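Right, budget thread. We've got till the end of September to say what we want for the arm and I've left it late, so this is going up in bits between meetings.

Short version: we want a second gripper, a pile of spare fingertip pads, and more household stuff for it to open and shut. In that order I think. Might change my mind by the bottom.

Quote for the gripper came in from Sallari this morning. Higher than last year. Delivery extra, training day extra, didn't ask for a training day. Have asked them to take it off.

Why a second one: if the first goes off for repair we stop. No plan B. Repair queue was the best part of a month last time and we still paid rent on the bench.

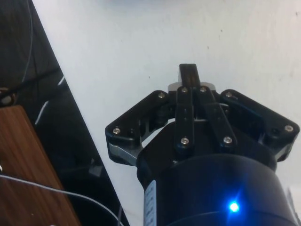

Rin Imai: have you priced pads on their own? We got ours from Tiltia as a bag of 60 and it lasted us ages. Don't buy the kit, half of it is bolts you'll never use.

Thanks Rin, no I had not. Just rang them. 107 a bag before VAT, which is miles better than the kit. Going on the list.

OK so the list as it stands, top first:

1. Second gripper. Same model as now, no clever upgrades. Thắng wants the longer fingers, I've said fine if someone else writes the case for them. Lids are most of what we do and they come in every shape going, so whatever we buy has to cope with a big curved one as well as the fiddly ones.

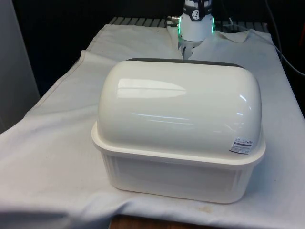 2. Pads, one bag from Tiltia. Cheap, do it now, dont wait for sign off.

3. Things with lids and doors. Asked for 361 for this and I'd fight for it. Second hand is fine, Grustport has a reuse shop and you can fill a boot for not much. Want hinges that feel different from each other: stiff, floppy, springy.

4. Service contract. Hmm. Elspeth says yes, I say maybe. It's 2000 a year and doesn't cover wear parts, and wear parts are what go.

Somebody will ask why item 3 isn't just "use what's in the cupboard". We did that. You get very good at the cupboard. Handles are the bit I'd spend on, little ones especially, you need a range of them and they need to be on something real that swings

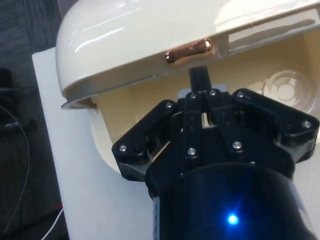

and you need spares of those too, hinges wear out with all the opening and shutting and then you're comparing a tight one with a knackered one and your numbers mean nothing. So buy two of anything you like. Should have put that in last year's bid, didnt.

Delali has just asked about insurance. Good point, no idea, adding a line.

Also need to find out if Sallari will hold the price past the end of the month. They said "probaly" which I'm not putting in a spreadsheet.

Draft goes round at 4pm. If you want something on it, reply here before then with a price and a link please.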